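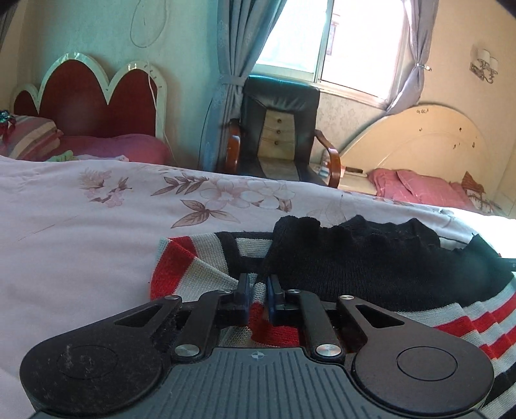
*Figure 1. Fingertips closed on a single fold of knitwear.*

## 2. Folding knitwear with the hand-held grippers

This section is for folding staff at Rilska who have been assigned to the Hadell hand-held grippers. It covers jumpers and cardigans with long sleeves. Shirts and trousers are in section 3.

The folds you make with the grippers are recorded and used to set up the Lelton folding arm. The arm copies the way a person moves the grippers, so a hurried fold is copied as well as a careful one. Work at the speed you would use for a customer's own clothes.

### 2.1 Before you start

1. Sign on at the tablet and choose **Knitwear**.
2. Squeeze and release each gripper five times. The fingers should meet evenly along their inner faces and open fully again.
3. Check the pivot pins. A pin that stands proud of its arm must be reported to Narendra Tyagi before the gripper is used.
4. Wipe the blue finger faces with a dry cloth. Do not use spray.
5. Take off rings, bracelets and wristwatches.

**Note:** Dust and light scuffs on the outside of the arms do not affect the work. Dust on the finger faces does.

**Caution:** Keep your own fingers out of the triangular openings in the arms while squeezing. They narrow at the corners and can pinch.

### 2.2 Folding a long-sleeved jumper

1. Lay the jumper on a flat, covered surface with the neck away from you. A bed or a padded table will do. Small wrinkles in the sheet can be left.
2. Bring both grippers in over the garment with the fingers open.
3. Lower one gripper until the fingertips touch the knit, one on each side of the place you want to lift.
4. Squeeze slowly until a fold stands up between the fingers. Stop when it is held. Squeezing harder does not improve the grip and marks soft yarn.
5. Carry the sleeve across the body and set it down before you let go. Do not drop it from height.
6. Repeat with the other sleeve. The sleeves may overlap in the middle.
7. Smooth the sleeves with the closed fingertips if they have bunched.
8. Open both grippers fully and hold still for a moment before going on. 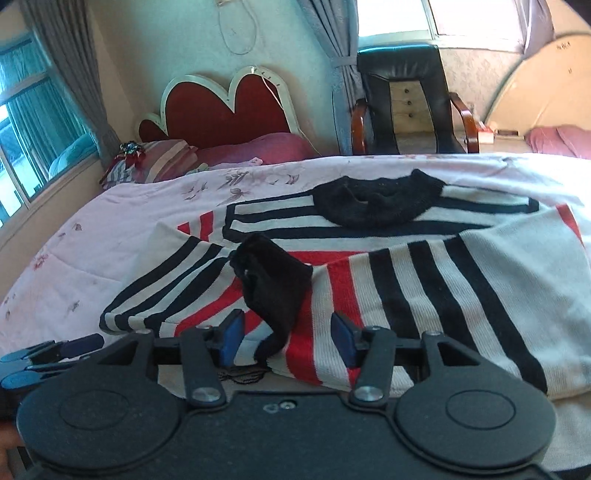
*Figure 2. Both sleeves brought in across the body, fingers open over the cuff.*

9. Fold the lower half up towards the neck, one gripper at each side of the hem.
10. Lift both grippers clear of the garment and press **Done**.

**Note:** Thick or fuzzy collars and cuffs are easily caught by one fingertip only. If the cuff slips, set it down, open the fingers and take it again further in. You do not have to restart the garment. The Lelton arm needs to see slips being put right.

**Caution:** Never pull against a snag. Release, put the gripper down and free the yarn by hand. Then press **Discard** and begin the next garment.

### 2.3 Length of a session

A session is 26 garments. After each session put the grippers back on the rack and do other work for at least the length of the session. Two sessions a shift is the most anyone may be asked to do.

If your wrist or thumb aches, stop at once and tell Sabina Krajčí. A session stopped early is entered as complete for pay.

### 2.4 Changes to folding work

Once the Lelton arm is running on the plain knitwear line, these points apply:

- Plain jumpers go to the arm. Anything with beading, loose fringe or a repair tag stays with hand folders.
- Each shift has one person watching the arm. This is paid at the hand-folding rate plus the equipment allowance.
- The daily target of 200 pieces per folder no longer applies on days when you watch the arm or work with the grippers. The target for a mixed day is 136.
- Recordings are not used to time or compare staff. Questions about this go to Maximiliano Cordero.
- Folders who do not wish to use the grippers may stay on hand work. Tell Kvido Brabec before the August rota is drawn up.

### 2.5 Putting away

1. Close the fingers and hang each gripper on its own hook, fingers down.
2. Connect the charging lead.
3. Sign off at the tablet. Garments marked **Discard** are checked for pulled threads before they go back to the rail.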